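Filed under: Diary, Celebrity Talk

March 23, 2021

Today I read the whole interview with Shona Sutherland on my phone, before I even made breakfast. She says that she and Dunbar separated already in January, and that they are still friends. I wanted to believe it, but then she removed 27 photos of him from her page in one evening. A friend does not do this, I think. 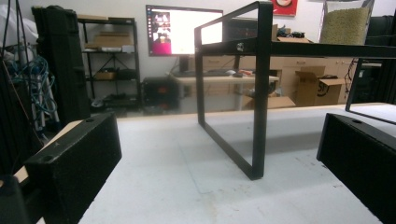
Last modified: March 24, 8:14

Chae-won Shin called me in the evening and we discussed it for too long. She is on the side of Dunbar - she has loved him from the first season of Grever - and she was quite angry with me. I told her that I take no side. I only feel sorry that the new song will now be heard as a song about him.

The ticket for the Osura concert stays in my drawer. Row 2, and I will go.

201 shares | 27 comments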